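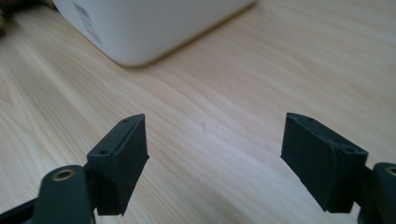 Notebook – reading fluency pilot, grade 2
February 13, 2018

Timings done for both rooms. One-minute reads, the Montes passages, same set as August. Tetsuya M. scored the left column, I did the right, then swapped. We disagreed on 16 reads, mostly self-corrections. Rule from now on: fixed within three seconds = correct. Write that on the sheet itself, people forget.

Repeated reading group up more than the partner group but I dont trust it yet. Passage 4 is just easier. Shorter words, and the kids all know the story about the ferry. Riku ran a word count on it, 123 words against nearly 900 for the full chapter it was cut from, so whoever cut it kept the easy part. Pull it from the next round, or use it as warm up only.
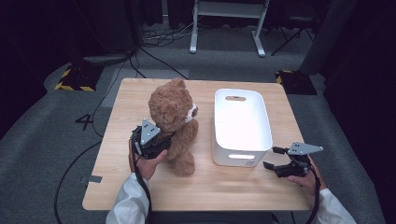 Retelling is the bit that's not working. Kids read the passage fine, close the book, look at me and say "it was about a dog." Junpei thinks they retell better to someone who hasn't heard the story, and I'm the one person they know has heard it. Fair. So try it with a listener – a teddy bear on the table, the brown curly one with the white patch round its snout, is about right. Child explains to the bear what happened and why, adult sits back and keeps quiet (hard). Prompt only once: "what does he need to know first?" Score with the same retell sheet so we can compare.

Ottmar objects that second graders will find it babyish. Maybe. Two or three will. Offer them the option of retelling to a first grader instead and note which they pick.

Other things:

Godix recorder ate the last two files from room B. Reformat the card. Junpei has the spare.

Old basal reader from 1956 turned up in the Brurulow box, Tetsuya T. wants to use a page for the unfamilar text check. Ok by me but check the vocabulary first, nobody says "davenport" now.

Parent letter – still waiting on the second language version. Ask Riku.

Passage order was the same for every child. Should have been rotated. Do it next time, draw up the grid before we go in.

Next: new retell sheets, drop passage 4, rescore the 16 with the three second rule.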